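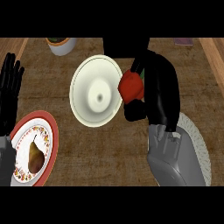

Search articles, topics, issues

March issue
By the Software Desk

The planner at Irkance is called Titus, and it has strong opinions about fruit. Ask it to move a pear from a plate to a bowl and it will consider 205 possible paths, throw out 165 of them, and then sulk until its time runs out.

The people at Irkance don't blame the arms. They blame the seven settings that tell Titus how close is too close, each of which was tuned by someone who has since left. A simulator called Arnness lets them change one setting and run the whole job again before lunch, 20 times if lunch is late.

The last update made Titus more careful. It now plans beautifully around a plate and forgets the second hand exists. A fix is promised for the next release, as was the last one.

We use cookies to improve your visit. Accept / Manage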